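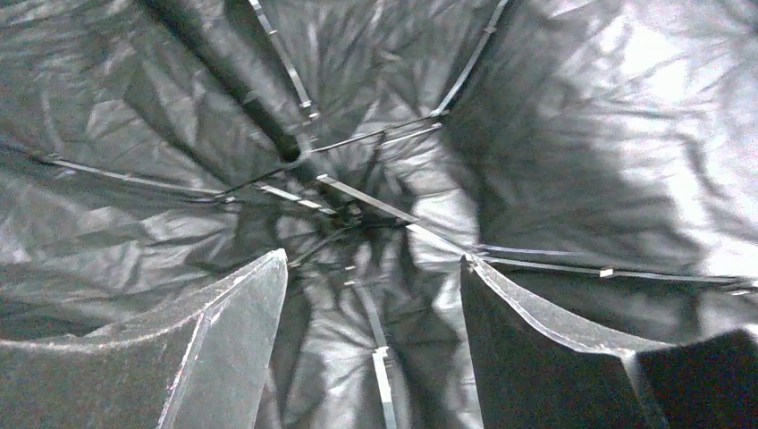 Call for Participants: Walking and Weather Study

The Clokico Institute for Street Life invites adults living in or near the town of Sisetti to take part in a study of how people travel on foot in poor weather. The study begins in October and runs for 6 weeks. Its findings will be used by the Sisetti planning office when it reviews crossings, bus shelters and covered walkways in the older part of town.

Background

An earlier mail survey by the Institute drew nearly 600 replies. Many residents wrote that they put off errands, medical visits and trips to the library when rain was forecast, and that the walk to the bus worried them more than the ride. The survey did not ask which streets they avoided or what they did in place of the trip. The present study is meant to fill that gap.

What participants will do

Participants keep a short travel diary on paper or by phone. Each entry records the starting point, the destination, the time of day, the weather and anything that changed the route, such as standing water, a closed sidewalk or a long wait at a signal. Trips that were planned and then dropped should be entered as well. Most entries take a few minutes.

Each participant will also attend one interview at the Institute's office on Stefanou Street. Interviews are held in the morning or the early evening and may be attended with a friend or family member. Large-print diaries are available on request.

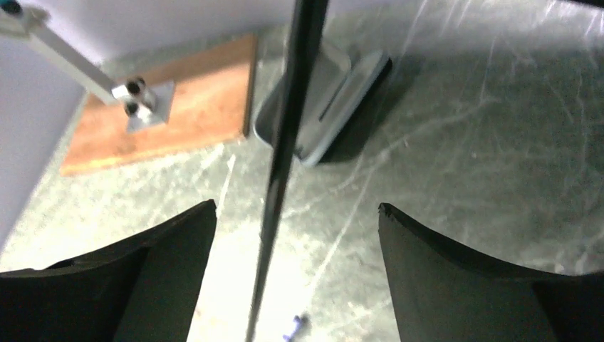 Marcelle Le Goff writes that she kept a diary in the pilot round and found the dropped trips the hardest part to remember. She began noting them at breakfast, before the day got away from her, and would advise new participants to do the same. She adds that the interview was unhurried and that she was free to pass over questions she did not care to answer.

Who may apply

The Institute is seeking 40 participants. Applicants must be 18 or older, must live within the Sisetti bus district, and must make at least a few trips on foot in a normal week. People who use a cane, walker or wheelchair are encouraged to apply, as are parents who travel with small children. No special clothing or equipment is required, and participants should not change their habits for the study. A trip made in a raincoat, under an umbrella or with nothing at all is of equal interest.

Employees of the Institute and members of their households may not take part. Only one person per household will be accepted.
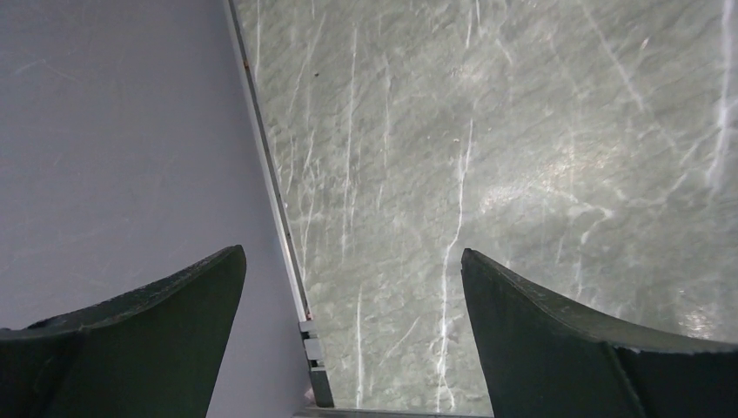

Applicants who are not selected will be placed on a waiting list, and places that open in the first week will be filled from that list. Selection is made by neighborhood and age group – the order in which applications arrive has no bearing on it.

Payment

Participants who complete the diary and the interview receive a payment of 600 dollars. Those who withdraw early are paid for the weeks completed. Bus fare to the interview is repaid separately on presentation of a ticket or pass.

Privacy

Diaries are stored under a number, and names are kept in a separate file. Home addresses are used only to confirm that the applicant lives in the district and are removed before any results are shared with the planning office. Participants may ask to see their own records, or to have them deleted, at any point before the final report is issued.

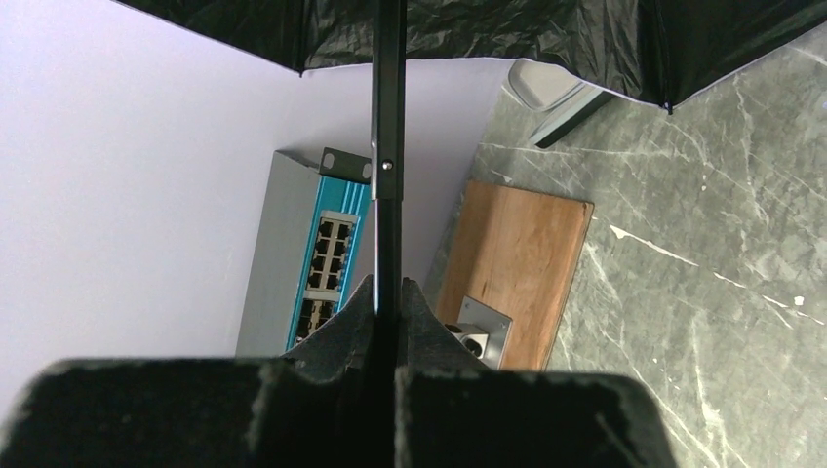
The final report will be sent to all participants who ask for a copy. A public meeting on the results will be held at the Aseo Reading Room, with the time to be posted at the branch library and on buses.

How to apply

Application forms may be picked up at the Stefanou Street office, at the branch library or at the Aseo Reading Room. Completed forms should be returned to the office in person or by mail, marked "Walking and Weather." The front desk is open until 5 p.m. and closes at noon on Friday. Applicants will be notified by letter, or by telephone if they prefer – please mark the box on the second page of the form.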